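Household Operations 1, Unit 4 Handout
Clearing a Table and Bagging Small Items 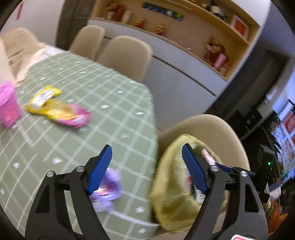
Figure 4.1. Yellow bag propped open on a chair next to the table.

Read this before the lab. Bring a printed copy; the worksheet for this unit refers to the section numbers.

4.1 Where the bag goes

In Unit 3 we put the bag on the table and lost a good part of the working surface. For this unit the bag goes on a chair pulled up beside the table. The seat is lower than the tabletop, so items travel down into the bag and don't have to be lifted over its rim.

Set the chair so the bag sits close to the table edge. A gap between the two is where small packages end up on the floor. Chairs with a curved back work well, as the back gives the bag something to lean on.

4.2 Opening the bag

A thin plastic bag closes on itself when it is let go. Fold the rim outward once, all the way along, and pull the sides apart. In Figure 4.1 the folded rim makes a tall oval opening. A round opening is fine too. If the bag slumps, fold the rim a second time and start again.

Do not hold the bag open with one hand while loading. The Trallell exercise requires the bag to stand without help until the table is clear.

4.3 Sorting by how an item behaves

Soft packages. These fold and crumple, and their shape changes each time they are picked up. The yellow and pink package in the figure is of this kind. Take hold near the middle. Keep them until last, as they fill the spaces left by other items.

Rigid containers. These keep their shape and go in first, on the bottom of the bag, upright where possible. Check that a lid is closed before moving anything that has one.

Unknown items. Treat as soft until you have handled them once, then sort again.

4.4 The tablecloth

A cloth moves with whatever is dragged across it. Lift items clear of the surface. If the cloth shifts, stop and straighten it before going on. The grid print on the cloth in Figure 4.1 is useful for this: the lines should run parallel to the table's straight edges.

4.5 Lab exercise

Work in pairs at the tables in the Forsyth room. Each pair gets 12 items and one bag. Time allowed is 600 seconds, including opening the bag. Record the order in which items went in and any item that had to be taken out again.

Scoring is out of 50. Points come off for a dropped item, a bag that falls over, or a cloth left crooked.

4.6 Reading

Berker course packet, page 47, on loading order. The section on paper bags is not needed until April.

Worksheets are due at the start of the next lab.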